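Using up the odds and ends from the fruit shop

I do a big fruit run every second Saturday-ish morning in February, when the mangoes and nashi pears are cheap and I have no self-control whatsoever. Home it all comes, and then the kitchen bench disappears for a while. So I've picked up a few habits over the years for keeping the fruit going (and for using what it came in).

First up, don't wash anything until you want to eat it. I used to rinse the whole lot in the sink and feel very organised, and then the grapes would go furry in 3 days. Now they go straight in the fridge in an open bowl with a paper towel underneath. Berries get the same treatment, on a flat tray if there's room.

Bananas live on their own, well away from the avocados, unless I want guacamole in a hurry – then they all go in a paper bag together and get on with it. Mangoes stay on the bench till they give a little near the stem, then into the crisper.
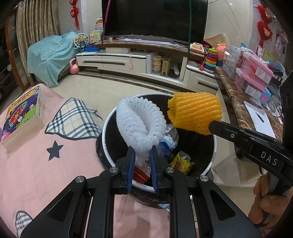

I keep the foam socks that come on pears and mangoes, too. They're brilliant between wine glasses when you're packing a box, and I slip them over Christmas baubles before they go up in the roof. Two of them pulled over the neck of a nice oil bottle will stop it clinking all the way to a picnic. Give them a shake over the bin first, as the little stickers get everywhere!

My old Grovetti fruit bowl has no holes in it, so I sit a folded tea towel in the bottom and swap it whenever it feels damp. If something does go soft, cut out the bad bit, chop the rest and freeze it flat in a bag. It snaps into chunks for smoothies, or you can stew it from frozen with a splash of water and a bit of cinnamon.

Citrus keeps for ages in the fridge door. Zest the lemons before you juice them and freeze the zest in a jam jar.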